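Looking after the tabletop sorting cell: workshop tips

These notes cover the two-arm cell on the Brekley bench, the one used for picking soft goods and placing them in bins. They were first written for the Pliltalville workshop and have been added to a bit at a time. Last changed 2019-08-23.
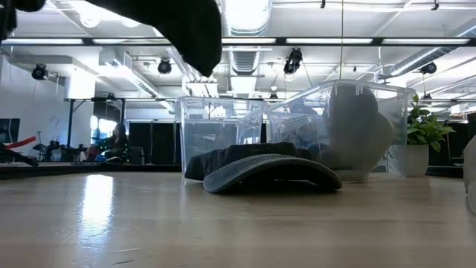
Before you switch anything on

Walk round the table once. Look for tools left on the rail, cable ties that have come undone and cups. Press the stop button and check that the light on the controller changes, then release it. If the light does not change, leave the cell off and put the tag on the plug.

Keep long sleeves and lanyards away from the arms even when they are parked. The brakes hold well but a tired one can let an arm sink a few centimetres when the power goes.

Wiping down the table

A varnished wood top is kinder to the fingers than steel but it needs a bit more care. Use a damp cloth with one drop of washing-up liquid in a bowl of warm water. Dry it straight away. Do not use furniture polish or anything with silicone in it. Polish leaves the top slippery, so caps and gloves slide away when the hand closes on them, and it gets on the finger pads.

Short scratches near the front edge can be left alone. If you can catch a fingernail in one, rub it with fine paper along the grain and touch it in with matching varnish. Give it a full night before work starts again.

Glare

Varnish throws back the ceiling lights as a white streak. The streak moves during the day if there is a window behind the cell. The camera finds dark things on a pale table easily enough, but anything pale sitting on the streak may be missed altogether. Things to try, cheapest first:

Turn the nearest light panel down one step.
Move the pick area a hand's width away from the streak.
Pull the blind on the window side.
Rub the top very lightly with a grey pad to take off the shine. You cannot undo this, so ask first.

Clear bins

Clear plastic is awkward for cameras. The rim catches the light and the sides hardly show, so the cell may think the bin is narrower than it is. We put a strip of matt tape round the inside of the rim when a new bin gives trouble. Blue tape worked better than white.

Wash bins in warm water and let them drain upside down. A dishwasher turns them cloudy and can warp the rim. A warped bin rocks, and a rocking bin gets knocked.

Put bins back on their pencil marks. If the marks have worn off, load the saved layout (number 266) and bring the arm slowly to each corner point, then draw round the bin with a soft pencil. Do not use marker pen on the wood.

Bins of different sizes need their own saved layouts. Swapping one for another without changing the layout is the most common cause of a bumped rim.

Soft items

Caps, gloves and cloths change shape every time they are put down. A baseball cap is easiest to lift by the crown, where the cloth folds between the fingers. Picking by the brim works if the brim stands clear of the table, but the cap tends to swing on the way up. Slow the lift to half speed for the first few centimetres and it settles.

Shake out dust and fluff before an item goes into the test set. Fluff ends up in the finger joints.

Finger pads and covers

Check the pads every morning. Good pads feel slightly tacky. If they feel like a plate, wipe them with a cloth dampened with plain water and leave them five minutes. If they still feel smooth, change them.

To change a pad:

1. Park the arm and turn the power off at the wall.
2. Peel the old pad from the tip towards the palm.
3. Clean off the old glue with your thumb. A plastic scraper is fine, a knife is not.
4. Press the new pad on and hold it for a slow count of thirty.
5. Power up, close the hand on a folded cloth and look for gaps.

Pads are Clevar part 911. The thinner ones look the same in the packet but split at the corners.

Padded covers can go through a cool hand wash. Dry them flat and away from the radiator. A cover that has shrunk pulls on the wrist and the arm reports a load that isn't there.

Cables and cords

Anything hanging from the ceiling should be well out of reach of both arms at full stretch. Test this with the arms moving at the slowest speed and one hand on the stop button. Tie spare cord up at the clamp. Coils on the table get dragged.

Plants and other clutter

A pot plant at the end of the table does no harm if it stays outside the reach of the arms. Water it somewhere else. Turn it now and then so that the leaves don't grow out over the bins, and pick up dropped leaves, as the camera will offer them to the arm as something to lift.

Oil and grease

The rail wants one thin wipe of light oil in March and another six months later. Wipe off what you can see. Oil that drips on the varnish leaves a dark ring if it is left overnight. The arm joints are sealed and need nothing from us. When the hour counter shows 995, book the joint check with Assunção and allow a full day for it.

If an arm stops half way

Press stop. Take any item out of the hand by opening the fingers from the panel, never by pulling. Write down the code on the screen before you clear it. Most stops are a bin out of place, a worn pad or a cable caught on the rail, in that order. If the same code comes back after a restart, leave the cell off.

Spare pads, tape and the soft pencil are in the drawer under the controller. Put the last packet's label in the tray when you open it so more can be ordered.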